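職業訓練センター「Savcombe」 実習室 開講前点検表(6月期)

点検者:Zihan Kang
確認者:Yusri Lumbantobing
対象:就職準備コース 教室2室、面接練習室、共用廊下
判定:○=良 △=要経過観察 ×=要是正

1. 避難経路
1-1 出入口の前に物が置かれていない ○
1-2 廊下の有効幅が確保されている △
コメント:修了式で使った折りたたみ椅子が壁沿いに残っている。開講前日までに倉庫へ戻すこと。
1-3 誘導灯の点灯 ○
1-4 避難経路図の掲示 ×
コメント:面接練習室の図が改装前のまま。差し替えを依頼済み。

2. 電気設備
2-1 電源タップの定格内使用 △
コメント:第2教室で受講者用ノートパソコンの充電が一か所に集中している。タップを4口のものに替え、壁側の2系統に分けて使う。
2-2 コードの被覆の傷、踏みつけ ○
2-3 分電盤の前の空き ○
2-4 プロジェクターの吊り金具 ○
コメント:ゆるみなし。次回は脚立を用意して上面も見る。

3. 机・椅子
3-1 がたつき △
コメント:第1教室の窓側の列、椅子4脚の座面ねじを増し締めした。うち2脚はねじ山がつぶれており、使用中止の札を付けた。
3-2 天板のささくれ、欠け ○
3-3 定員60名分の席数 ×
コメント:上記2脚の分が不足。Fircombeの教室から借りる。

4. 衛生・換気
4-1 換気扇の作動 ○
コメント:面接練習室のみ音が大きい。録画練習のときに止めている班があるので、止めないよう掲示する。
4-2 救急箱の中身と期限 △
コメント:三角巾が欠品。冷却材は期限内。 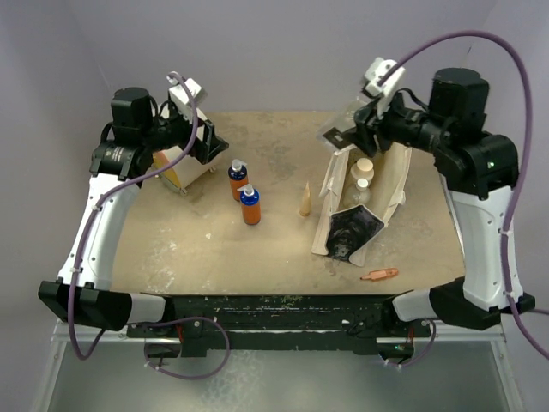 Yusri Lumbantobing 1-2の椅子は倉庫に戻すだけでは足りないと思います。前期も同じ指摘が出ていて、倉庫の手前に積んだままになり、開講日の朝にまた廊下へ出されました。置き場所を床にテープで示し、担当講師の名前を表に書いてください。3-3の借用はFircombe側に連絡済みです。

点検者回答:了解。テープは今週中に貼る。担当欄を次の版から追加する。

5. 掲示・書類
5-1 緊急連絡先の更新 ○
5-2 受講者名簿の保管(施錠) ○
5-3 備品台帳との照合 △
コメント:台帳番号2,805の書類棚に転倒防止金具がない。Manurungに見積もりを依頼した。届くまで上段には物を置かない。

是正期限:×は開講前日の17時、△は開講後の初回点検まで
控えの保管先:Rilport事務室、青いファイル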